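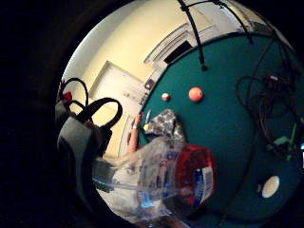
The woman who repairs luggage in the back half of a former shoe store on the main street in Tandow does not want her name used. She has enough work. The last time a paper mentioned her, she says, she got 44 phone calls, and most of them were from people who wanted to know whether she could fix a suitcase they had already thrown out.

"They wanted me to be sad with them," she says. "I'm running a shop."

The shop is called Plidance, a word she got from the sign that was up when she signed the lease. The previous tenant sold orthopedic sandals. Changing the sign would have cost her 600 dollars, so she became Plidance, and she has answered to it on the phone for so long that the bank's hold music now seems to know her.

She will fix nearly anything that has a handle. Duffels, tool bags, garment bags, the hard-sided kind with wheels, school backpacks in September, a great many gym bags in February. ("January they buy it. February the zipper goes. March I don't see them, and neither does the gym.") What she won't do is leather saddlebags, which she did once, or anything that still has food in it, which she has learned to ask about over the phone.

I had come with a bag of my own, a weekend bag whose strap had come away on one side. She turned it over, pulled on the good strap until it made a small noise, and told me that one would be next.

"Everybody brings me the zipper," she says. "The zipper is fine. The zipper is fine nine times out of ten and the slider is worn out, and a slider is a two-dollar part. But they've been yanking on it for a year, so now I've got the slider and the tape and usually some teeth. You could have come in a year ago. I was here a year ago."

Handles are her real subject. On a cheap bag, she explains, the strap is sewn to the outside panel and stops there, so that the whole weight of whatever you packed hangs off one layer of fabric and a few passes of thread. On a good one the strap runs down the side and under the bottom and up again. She will tell you this while looking at your bag, and it is hard not to feel that your upbringing is being discussed.

She learned the trade from an aunt who did alterations and who regarded bags as beneath her. The aunt gave her all the bag work as a punishment, at 14 cents a strap if the memory can be trusted, and the memory was offered to me with a look that said I could take it or leave it. By the time she was out of school she could box-stitch a handle in less time than it took the customer to explain how it broke.

"They all want to explain how it broke," she says. "It broke because you put things in it. That's allowed." 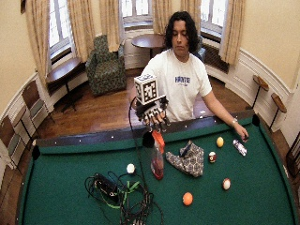 Her machine is a walking-foot Pirihi, older than she is and the color of a filing cabinet. It sews through eight layers of webbing and once, with no change in tone, through the cuff of her cardigan. She has a second one under a sheet for parts. I asked what she would do when the parts ran out, and she said that by then she would be a part herself and they could work something out.

She keeps a ledger, in pencil, with a line for every job. Last year came to 1064 lines. She is proud of the number but prouder of the column on the far right, where she marks the jobs that came back. There were two. One of them was a man who had used his duffel to pull another man's boat.

"I fixed it again," she says. "I didn't charge him. I wanted to see it go out the door and do something normal."

The prices are written on a card taped to the register, and they have been crossed out and raised so many times that the card is mostly tape. People argue. They say that for what she wants for two new handles and a bottom panel they could get a new bag at Flusta, the discount place out by the highway, and she agrees with them. She gives them directions. Some of them are back within the year with the Flusta bag, and she is told that she has a way of saying hello on those occasions.

"I don't say anything," she says. "I say hello."

I asked if she minded that the trade was dying. She said that people had been telling her so since before she was any good at it, and that she had a three-week wait. What she minds is velcro. She also minds wheels, which she thinks have made people lazy about packing, and those little locks that come with two keys on one ring, so that both can be lost together.

My strap took her eleven minutes. She did the other one too, without asking, and charged me for both. Then she walked me to the door, because it sticks, and I asked if there was anything a person could do at home to put off a visit. She thought this was a poor question to ask someone in her line of business, but she went back to the counter and wrote me a list on the back of a receipt. It is reproduced with her permission. The spelling has been fixed, over her objections.
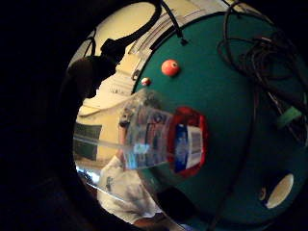 Her rules, from the receipt

Don't hang it on the hook full. Empty it, then hang it.

Pick it up by both handles. They put two on there.

Run a candle stub along the zipper twice a year. Any candle. Not the ones with glitter.

If a thread is sticking out, cut it. Do not pull it. Do not burn it with a lighter, whatever your brother-in-law does.

If it's wet, stuff it with newspaper and leave it open. If you don't get a newspaper, use an old towel, and get a newspaper.

Cash or check. Closed for lunch.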